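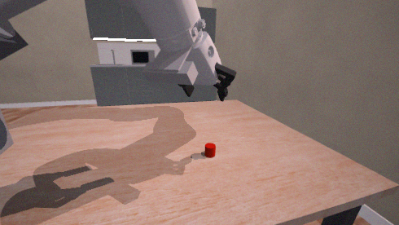
Red cylinder on a light wooden table

Plot advertised as 1369 square metres but the title plan looks smaller

Posted by Colleen Gauthier, June 15, 2022

We have had an offer accepted on a building plot at the end of Hiler Lane. It used to be the bottom part of a garden and it has outline permission for one house. The agent is Lozano and we found it on Skillent, where the listing gives the size as 1369 square metres.

I downloaded the title plan for a few pounds and tried to measure the red edging with a scale ruler. However I do it, I come out 300 square metres short. The missing part seems to be a strip along the north side, behind a hedge. The fence on the ground takes the strip in, and when we walked round with the agent he pointed to that fence as the boundary.

I rang Lozano and was told the figure came from the seller and "these plans are never exact". I know they are only general boundaries, but 300 square metres is more than a hedge being drawn in the wrong place. The turning area on the approved drawing is partly on that strip, so we can't just shrug and plant something else there.

We have already paid a reservation fee of £2000 to hold the plot until the end of August. What I want to know is:

Is the seller bound by the size in the listing?
Could the strip be on another title, or not registered at all?
Can we get the £2000 back if we pull out over this?

Our solicitor is away until next week and I would like to have some idea before then. England, if that matters.
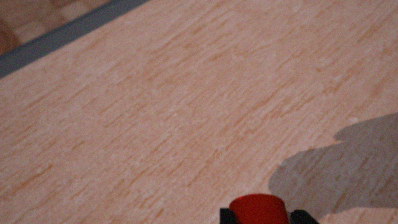 Refugio Bautista

Taking your points in turn.

The listing doesn't bind the seller in the way the contract does. What you buy is whatever is described in the contract and shown on the plan attached to it. An agent isn't allowed to give misleading information, and you can complain about that, but a complaint won't get you the land. Keep a copy of the Skillent page now, with the date showing, before somebody edits it.

On the strip, yes, it could be either. Ask your solicitor for a search of the index map covering the whole area inside the fence. It will show every registered title that touches it, and whether any part is unregistered. It is cheap and normally comes back quickly. Three results are likely:

The strip is in the seller's other title, probably the one for the house. Then it is easily fixed. They include it in the transfer and the price stays as agreed.

It belongs to the neighbour. Then the fence is in the wrong place, or the seller has been using the land for years and may or may not have a claim to it. Don't take that problem on yourself. The seller should sort it out before exchange or the price should come down.

It is unregistered. Ask what old deeds the seller has. They may have bought it separately and never registered it.
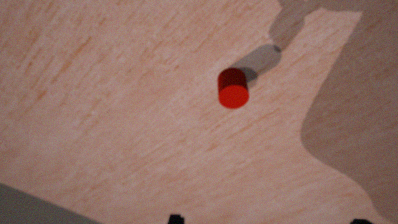

Whichever it is, get a surveyor to measure the plot and draw up a proper plan for the transfer. A plot split off from a garden needs a decent plan anyway, and in most cases the seller pays for it. Scale ruler measurements from a downloaded plan can be a long way out if your printer has resized the page. Print it at actual size and check the scale bar before you argue with anyone.

Also look at who was named as owner on the planning application. If the applicant signed to say they owned all the land inside the red line, and part of it is somebody else's, tell your solicitor that too. You can read the forms on the council website.

The fee depends on what you signed. Read the reservation agreement and look for the words about title. Many say the money is returned if a legal problem is found with the land, less the seller's costs. If you signed nothing and only have a receipt, write to Lozano today and ask on what terms they are holding it.

Don't exchange until the plan is settled.
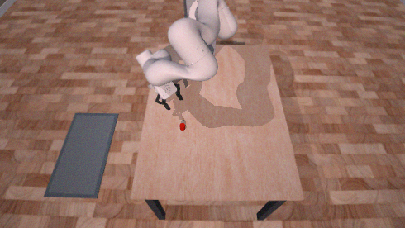 Robot arm over the table, gripper open

ititz

had the same with a paddock. agent said 5 acres, deeds said less. we knocked the price down and moved on. I would just offer them less and see what they say

Colleen Gauthier

Thank you both. I checked the print and it had come out at 97 per cent, so some of the gap is my own fault, but the strip is still outside the red edging. The house and the plot are on separate titles and I have now ordered the plan for the house as well. We can't really just offer less because of the turning area. I have emailed Lozano asking for the fee terms in writing.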